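Remilard Building, Teaching Lab 2: Bench Tops Before Resurfacing

Gallery page, last revised 14/03/2020

The benches in Lab 2 were installed in two phases and have been in regular use by the introductory chemistry and materials sections. Total bench surface is 200 square feet, of which 132 are due for cleaning and refinishing and the rest for cleaning only. The page records the condition of the tops ahead of the work, so that the contractor, Cinddale, and the department are looking at the same surfaces when they discuss scope.

Condition notes are by Efa Hughes. Measurements and the joint schedule are by Vivek Kaushik. Terms used in the captions follow the Pugh bench survey form: "scuff" is a surface mark that does not catch a fingernail, "scratch" is one that does or may, and "chip" is any loss of material at an edge or joint. Residue is logged separately and is not graded until the top has been washed.

Tops were not cleaned or wiped for the survey.
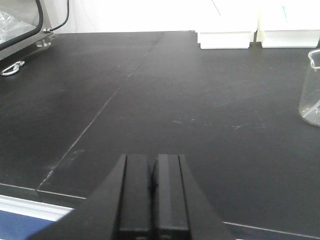

Black bench top at a slab joint. Small chips and light flecks along the seam, more of them toward the lower end. Pale scuffs and whitish residue on the right-hand slab.

Notes on the joint

The seam is the main item at this position. Chips along a joint hold liquid and grit, and they tend to grow when heavy items are dragged across. Cinddale has been asked to rake out the joint, vacuum it, and refill with a black epoxy filler, finished flush with both slabs. The two slabs should be checked with a straightedge first. If one sits higher than the other, the height difference goes on the joint schedule before any filler is applied.

Notes on the surface

General wear is light scuffing, smudges and fine scratches over a matte finish. None of it calls for replacement. The pale streaks are to be washed with warm water and a neutral detergent, rinsed, and left to dry fully before they are looked at again. Whatever remains is treated as etching until shown otherwise - the survey form has a separate box for it.

Abrasive pads are not to be used on any top. A trial patch in September left a gloss ring that can still be found by touch.

Notes on the front edge

The raised lip along the front is to be wiped down and inspected under a side light. Any nick long enough to snag a sleeve gets filled. The lighter strip under the edge is outside the scope of this job and should be masked before filler work starts.

Order of work

Wash all tops. Regrade. Rake and fill joints. Refinish the marked areas with the Zovari top dressing in two thin coats, with a full night between coats. Replace loose equipment only after the second coat has cured.

Corrections to the captions or the joint schedule go to Vivek Kaushik, with the bench number and the distance from the left end of the run in inches.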